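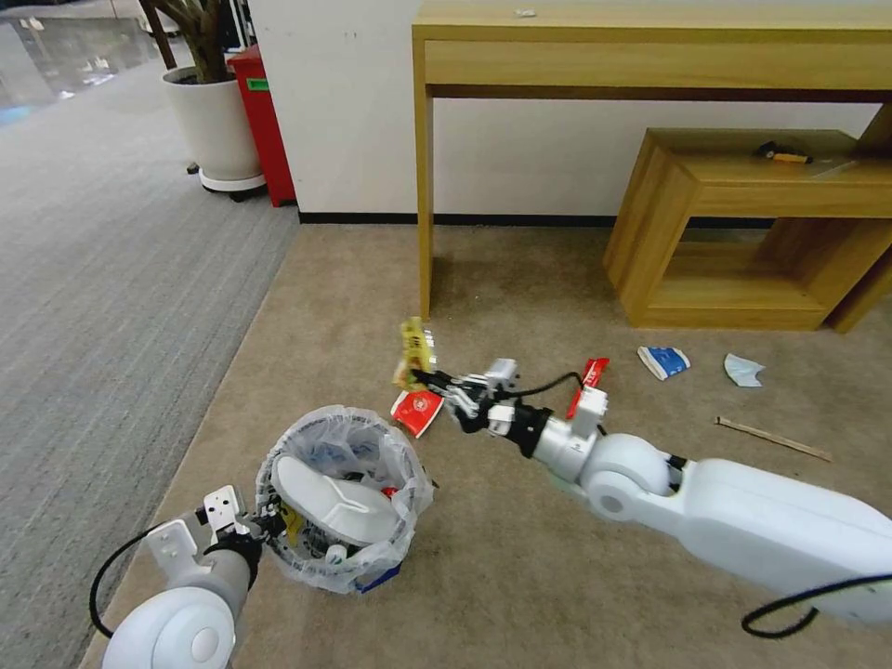
*Litter task, carpet set. Left arm on the wastebasket, right arm on a snack wrapper.*

# gamotach-tidy

Notes, configs and episode index for our trial of the Gamotach two-arm tidying kit, sold by Prikimton and leased to us until July. This is a review repo, so expect opinions in the commit messages.

## What's in the box

- two arms, a head camera and a wrist mount that takes either gripper style
- the `flelard` control software, which has a lovely colour scheme and one log level
- a printed manual for the previous model

Bins and rubbish are supplied by the customer. We've risen to the occasion.

## The data

| Item | Value |
|---|---|
| Episodes | 921 |
| Litter layouts | 18 |
| Episodes held out for testing | 100 |
| Floor types | 4 |

Each episode starts with litter on the floor and a lined bin within reach. One arm holds the bin by its rim, the other picks up. Operators can swap the roles, but most have a favourite side and defend it.

Labels are `wrapper`, `packet`, `carton`, `tissue`, `stick` and `other`. We argued over `other` for a week and then used it constantly.

## Verdict so far

Crumpled wrappers are the kit's party piece. Flat packets are harder – the fingers tend to polish them along the carpet. Tissues go well until release, when they'd sooner stay with the gripper.

Setup took an afternoon. Prikimton's brochure says "minutes", and an afternoon is certainly made of those.

## Known issues

- `flelard calibrate` reports success if the left arm is unplugged.
- Clear bin liners confuse the depth estimate. Use `--rim-manual`.
- Timestamps in the Makhubela export drift on long episodes. Run `fix_clock.py` before you analyse anything.

## Licence

Code is MIT. Episodes are for research use only; ask before redistributing.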